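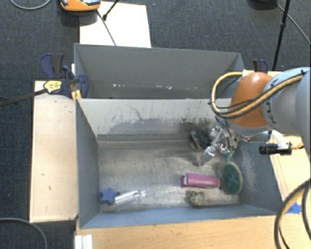
Cell 2, front bin, overhead camera. KUKA arm and gripper at the right side of the bin.

July, 7:40 a.m., Vundside back lab

Protective stop again. That makes two in one night, same pose family, arm low and over to the right side of the bin, and both times the log blames joint 6 torque, which I no longer believe. Writing this up before coffee so the grumpiness is at least fresh.

Facts as I have them. The overnight run was the usual pick and place between the two bins with the Brunava planner on top and our own grasp scorer underneath. Counter stood at 3,412 attempts since the last teardown when it quit for good. The first stop cleared itself through the auto-recover routine, which I wrote, and which I would now like to have a word with. It backed off, re-zeroed, shrugged and carried on for 387 more attempts with whatever was wrong still wrong. Then the second stop, and this time it had the decency to stay down.

What the log says: external torque over limit on joint 6, no contact expected. What the wrist camera says: nothing touching the gripper at all. So the arm felt something the camera couldn't see, and we all spent last month arguing that the camera was the weak part.

My money is on the hose. It runs diagonally down the link with the black cables, crosses the orange joint cover, loops out to the left and comes back up to the top of the joint. Fine when the wrist is near neutral. When the planner picks a grasp close to the right wall it likes to wind the wrist most of the way round first, for reasons known to Brunava, and the loop has to find the length from somewhere. If it finds it by pulling on the flange, the controller sees a torque it can't explain and does exactly what we paid for.

Test 1, 8:15. Arm in manual, reduced speed, gripper empty, everyone outside the tape. Jogged joint 6 slowly toward the pose from the second stop. External torque reading climbs smoothly as the loop tightens. No spike, no noise. A collision doesn't look like that. Backed off, reading drops. Repeated it 7 times, got the same curve 7 times, which is more repeatable than the grasp scorer has ever been.

Test 2. Same motion with the hose tie loosened and a hand's width of slack fed toward the wrist (arm locked out while my fingers were in there, key in my pocket, yes, Asnakech, I checked). Torque stays flat nearly to the end of travel. Then the slack loop swings out and brushes the rim of the bin on the way down. So that's a fix in the sense that a bucket is a fix for a roof.

Things I ruled out:
- Payload setting. Matches the gripper and camera bracket as weighed in spring.
- Bin shifting. Clamps tight, bin position within tolerance against the calibration file.
- Finger hitting the floor. The depth limit was active and the finger positions agree with it. The scratches in that bin have been there longer than I have.
- A heavy object. Nothing in the set comes near the limit, and the second stop came before the gripper closed.

Asnakech Tilahun came by at 9:30 and pointed out that the auto-recover is the real safety item here. A protective stop is supposed to mean a person looks at the robot. Mine meant the robot looked at itself and felt fine. She's right. If the hose had been rubbing through all night we would have run it until it let go, with the air on. I checked the jacket along the whole loop by hand and found a shiny spot where it crosses the joint cover, no cut, no leak at working pressure. Marked it with a paint pen so we can tell next time if it's growing.

Changes made today:
Auto-recover is off for any torque stop on joints 4 through 6. It now parks, kills the air and sends mail, and stays there until somebody turns the key.
Joint 6 range cut back in the planner config. We lose some grasps along the right wall. The brush can stay where it is.
Hose tie back at the old position for now.

Still open:
Heltunance sells a swivel guide for this size of wrist. Berhe has one on their cell and say it's all right apart from the price. Asked for a quote.
Need to log external torque during every move instead of only at the stop. The slow climb was probably there for weeks and we threw it away to save disk.
Somebody (me) has to go back through the old "false positive" stops and see how many were at the right wall. I closed most of those tickets myself, with comments I'd prefer not to reread.

11:20. Restarted at half speed, short run, staying in the room for it. No overnight runs until the guide is on.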